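Build thread, shared workshop edition. Two hand-held grippers, two jaws each, a fiducial marker riding on each one. Posting notes as I go, mostly so I can find them later.

Mechanical first. The jaws are grey plastic and close through a linkage, one degree of freedom. Most of the slop was in the linkage pins. Reprinted them slightly oversize and reamed the holes to fit. Slop is now small enough to ignore.

Jaw pads are the part I've redone most. Hard pads skate on anything glazed. Soft pads grip well but creep under load, so the object sinks a little while you hold it. Settled on a medium rubber, thin, glued with contact cement.

Test object is a small pot of artificial flowers. Rounded pot, flared rim, top-heavy, leaves in the way of everything. Grip just below the rim and the flare stops it sliding through. 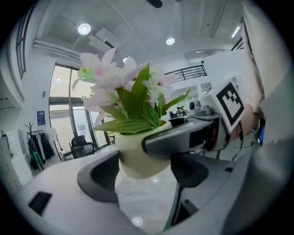
Cable routing: leave a loop at the gripper. My first version ran tight along the body and pulled on the connector at every wrist turn. Cost me one connector and most of a Monday.

Logging is over USB to a small program I've been calling Filali. Each row is a timestamp, jaw width and marker pose. The longest clean run so far is 1584 rows with no gaps. Before I swapped the hub it would drop out well short of 1000.

Marker pose is fine until the marker turns edge-on to the camera, then it flips. Known ambiguity with flat square tags. Cubes help, as there's usually a second face to solve against. I reject any solution that jumps too far between rows.

Two-handed holds are next. One jaw pair per side, both on the same object. The hard part is keeping the forces even – if one side closes early it shoves the pot into the other.

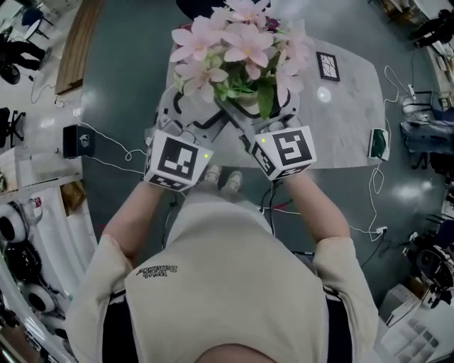

Fix for now is a software limit at 80 per cent of full closing travel, applied to both sides. Crude, but the pot stays upright on a slow lift. Fast lifts still tilt it toward whichever side lags.

Still to do: strain relief on the left cable, recalibrate jaw width with the new pads on, print a spare set of linkages in something tougher. Will post the pin dimensions once I've measured them properly.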